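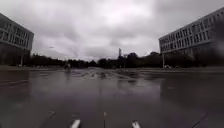

The plaza between the two main buildings, looking toward the tree line.

Vandavwood Campus Stormwater Study
Progress report to the Lazaridis Fund
Prepared by Pin-yu Ng, project lead
Fri 19 April

Summary

The study is on schedule in two of its three parts. The drain survey is finished and the rain gauges are all reporting. The soil work is behind, and we are asking to move its end date to May. We are not asking for more money.

Drain survey

Hukier finished the camera survey of the underground lines in the second week of the quarter. They covered 2,594 feet of pipe. Most of it is in better shape than the old drawings led us to expect. Two sections under the service road have root damage and one has a partial collapse close to the manhole by the loading dock. The campus facilities office has the footage and has put the collapse on its summer repair list. That repair is outside our grant.

The old drawings turned out to be wrong in one place that matters to us. They show the north line running straight to the creek. It joins the east line first, so the two share one outfall, and the flow estimates in our first report need to be redone. Sang-wook Choo has started on this. Revised tables will come with the next report.

Rain gauges and flow meters

All 8 rain gauges are in place. One was knocked over by a mower and had to be reset, and we lost four days of readings from it. The flow meter at the outfall stopped logging twice. Both times it was the battery pack, and Skilletti has replaced the pack under warranty. We now check it every Monday.

The readings so far fit the complaints we had from staff – water gets to the inlets faster than the inlets can take it, mostly in short, hard storms. Long, light rain has not caused trouble at any point we measure.

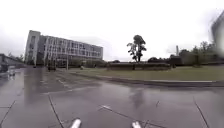

Plaza paving in wet weather, with the lawn and buildings beyond.

Soil tests

We planned to have infiltration tests done on all the lawns by now. The contractor could not get onto the south lawn while the irrigation line there was being dug up, and the new date then clashed with another job of theirs. The tests are booked again for May. Until we have them we can't say how much water the lawns could take from the paved areas, and the design options will have to wait.

Budget

Spending is close to plan. The reset gauge cost us $544, which came out of the equipment line. Traffic control during the camera survey came in $800 under the quote. We would like to keep that amount in the project and put it toward a second visit by the soil contractor, if one is needed. Please let us know if this requires a formal change request.

Next quarter

Complete the soil tests.
Reissue the flow tables for the north and east lines.
Meet with the facilities office about inlet cleaning.
Send draft design options to the Fund for comment.

Questions about the figures should go to Sang-wook Choo. Anything about the schedule or the budget can come to me.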